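Bildergalerie: Schreibplätze und Bücherborde

Die Sammlung »Wohnen und Lernen« des Hauses Limelach dokumentiert seit mehreren Jahren Arbeitsplätze in privaten Wohnräumen. Im Mittelpunkt stehen Tische, an denen gelesen, geschrieben und gebastelt wird, sowie die Regale und Behältnisse in ihrer unmittelbaren Umgebung. Der Bestand umfasst derzeit 640 Aufnahmen aus 18 Haushalten. Die wissenschaftliche Betreuung liegt bei Fiona MacLeish, die Erschließung der Bildbestände bei Carla Hakim.

Die Galerie wird in Auszügen veröffentlicht. Der vorliegende Teil ist dem Schreibtisch mit aufgesetztem Bücherbord gewidmet, einer Möbelform, die auf kleiner Fläche Arbeitsplatz und Aufbewahrung verbindet. Aufgenommen werden die Tische in dem Zustand, in dem sie im Alltag benutzt werden. Ein vorheriges Aufräumen wird von den Haushalten ausdrücklich nicht erbeten. 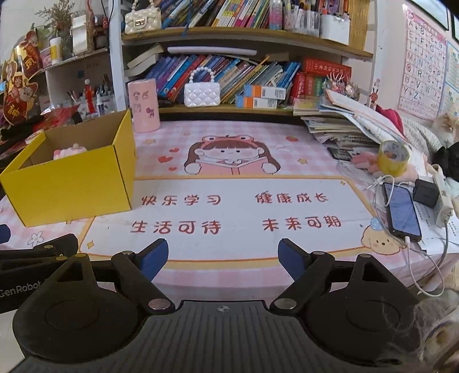
Für die Verzeichnung werden Möbel, Schreibgerät, Bücher und persönliche Gegenstände getrennt erfasst. Die Zuordnung fällt dabei nicht immer eindeutig aus: Auf einem Bord, das für Bücher vorgesehen ist, finden regelmäßig auch Taschen, Schachteln und Zierstücke ihren Platz. Solche Überschneidungen werden im Katalog unter beiden Sachgruppen geführt.

Schreibtisch mit Bücherbord
Bord aus Holz mit zwei sichtbaren Ebenen, darauf Bücher und weiße Stepphandtaschen. Tischauflage mit rosa-weißem Karomuster und chinesischen Schriftzügen, darunter »快乐学习« (fröhlich lernen) und »健康成长« (gesund aufwachsen).

Ablage am Arbeitsplatz
Links ein offener gelber Karton mit einem Plüschspielzeug in Rosa und Weiß, dahinter ein zylindrischer Behälter. Rechts Papiere und Arbeitshefte, davor eine Rolle Klebeband im gelben Abroller.

Der nächste Teil der Galerie erscheint im September und behandelt Nähtische. Anfragen zur Nutzung der Aufnahmen sind schriftlich an Ishbel Cowie, Bildarchiv Limelach, zu richten.

Stand: 16. Juni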